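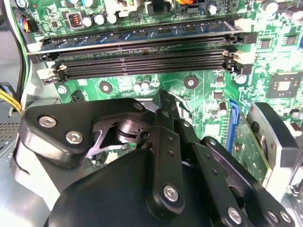 Ulero Refurbished Desktop, Model 248
Supplied by Ernlow Office Equipment

The Ulero 248 is offered to schools, libraries and public offices that require a plain desktop computer for word processing, records and e-mail. Each unit is cleaned, tested and fitted with a new power cord before shipment.

Order number: 248-T
Minimum order: 6 units
Warranty: parts and labor, through Tandia Service
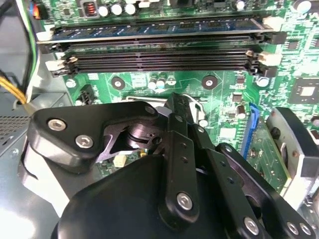

Orders of 70 units or more qualify for the institutional rate. Delivery within the county is made on Wednesday. Keyboards and monitors are sold separately.

Written quotations may be requested from Kusum Rawat, Institutional Sales. Warranty claims should be addressed to Vandana Nigam and must state the order number.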